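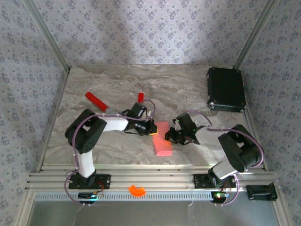 Slide 1. Two arms on one rail, with a pink sponge block.

Talks > User Group Meetings > Speaker Notes

Moving a Home Media Library Off an Old Server
Notes for the September 2021 meeting
Speaker: Gwendolyn Tillman

Slide 2. What I had

Start with the old setup. One desktop computer in the hall closet, running Plakberg as the media server. Music, home video, scanned photos. It worked for years and I mostly ignored it.

Plakberg stopped getting updates in April. The last version still runs, but it won't install on the current system, and I wanted to replace the computer anyway.

Ask for a show of hands: who still runs Plakberg? Don't spend long on this.

Slide 3. What I looked at

Two programs, Serine and Virkley. Both stream to a TV and to a phone. Both have a free trial.

Serine: quick setup, plain screens, reads tags from the files themselves. Needs its own app on the TV.

Virkley: more settings, better with odd video formats. Keeps its own database and ignores tags unless you tell it otherwise. The switch is under Library, then Advanced. Marcus Delacroix uses Virkley and can take questions on it afterward.

I went with Serine. Most of my library is music and I had already put the work into the tags.

Slide 4. Before you copy anything

Back up first. Mine went to an external drive and I unplugged it when it was done.

Then export the playlists. In Plakberg, File, Export, All Playlists. Choose the plain text format. The other format writes full paths with the old computer's name in them, and Serine can't find anything.

Play counts and ratings don't export. I lost mine. If you care about ratings, write them into the comment tag before you move.

Slide 5. The copy

Some 3,000 tracks, plus the video. I copied over the network cable and left it overnight. Wi-Fi was too slow when I tried one folder.

After the first scan Serine listed 2,390 tracks. Show the screen with the count.

Pause here and let people guess.

Slide 6. The missing tracks

Two causes.

Most were in an old lossless format that Serine skips without a message. I converted them with Halvorsen, which does a whole folder at a time and keeps the tags. Check the box for "keep artwork." It is off by default.

The rest had a slash or a colon in the file name. Rename and rescan. The skipped files are listed in the log, which is in the Serine folder under Support. Paloma Esposito found that for me.

Slide 7. Playlists

Import is one at a time. I had 14. Three came in empty, all three made by rules in Plakberg ("added recently" and so on). Rule-based playlists have to be made again by hand in Serine.

Slide 8. Demo

Open Serine on the laptop. Start an album. Send it to the room speaker.
Turn the laptop volume down first.
Search for a track by composer.
Show the log folder.
If the network is bad, skip to slide 9 and use the screenshots.

Slide 9. Still open

Subtitles show up late on the home videos. I haven't fixed this.
The phone app forgets the server after a restart of the router. A fixed address for the server helped at my house.
Photos are still on the old computer.

Questions. Repeat each one for the people in back. Dwayne Ruiz-Ortega has the next slot and needs the projector cable.

Contact the program desk | © 2021 the speakers | Back to top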